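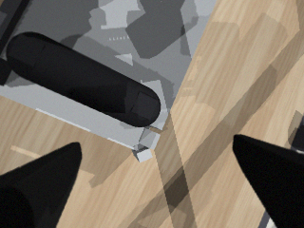
Skenham Two-Arm Furniture Set
README and data card, version 2
Last updated 03/03/2019

What's in here

This is the first data release from the Skenham robotics club, and we're really excited to get it out the door! It holds simulated runs of two robot arms working on toy-scale furniture, all driven by club members during our winter build sessions. We started out wanting one decent demo for the open house and ended up with a data set, a scoring script and a wall full of sticky notes.

Everything happens in simulation. The scenes were built in Nandeck, our own little scene builder (it began as a homework project and kept growing), and the driving software is called Ziltbridge. You need both to replay a run from its log, but the pictures and joint logs can be read without either one.

Contents

21 runs, each in its own folder
2 arms per run, logged separately
4 camera views per run
30 frames per second in every view

Folder layout

runs/ has one folder per run, with the views, the joint log and a notes file
scenes/ has the Nandeck scene files, one for each furniture layout
tools/ has the replay and scoring scripts
docs/ has the driver's guide and the naming rules

Every notes file is written by the person who was driving. Some are a full page and some are a single grumpy line. We left them alone because they're fun to read, and because they often explain a pause in the log better than the log does.

The scenes

The furniture is made of plain blocks on purpose. Simple shapes kept the physics quick on the club laptops, and it meant new members could make a piece of their own on their first evening. Grays and blacks are the house colors. If you'd like a bright orange couch, change the material line in the scene file and have a ball! 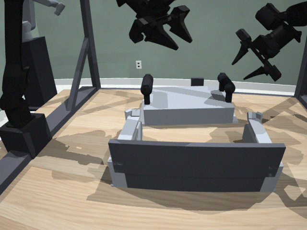
The two arms have their bases on the same side of the workspace, so a driver has to think about elbows as well as fingers. This was the hardest thing for new drivers to pick up. Our best advice is to move one arm, stop, look at a second view, and only then move the other. It feels painfully slow for the first few tries and then it suddenly clicks.

Shadows are left on in all the views. Turning them off makes the replay run faster, but your pictures won't match ours, so please say so if you share results.

Getting started

1. Install Ziltbridge and put the Nandeck scene files where it can find them.
2. Pick a run folder and read its notes file first.
3. Start the replay script with the folder name.
4. Press the space bar to pause, and the arrow keys to step one frame at a time.

If the arms jump at the start of a replay, your joint log and scene file come from different versions. Check the first line of each.

Known problems

Small pieces sometimes sink a little into the surface under them. We've turned the contact setting up and down and haven't found a value we love.
The clock in one camera view can run a frame behind the others.
Joint logs use radians, but the older notes files talk in degrees. Sorry!
The scoring script counts a piece as placed even if it's upside down.

Using the data

Class projects, club projects and plain old tinkering are all welcome. Please keep the notes files with the runs if you pass them along, and mention the club somewhere in your write-up. We'd love to see what you make.

What's next

We're taking a new set of scenes to the Pelkonen student contest in May, and those runs will be added here once the scoring is fixed. Shelves are first on the list, then a bunk bed if the physics holds up.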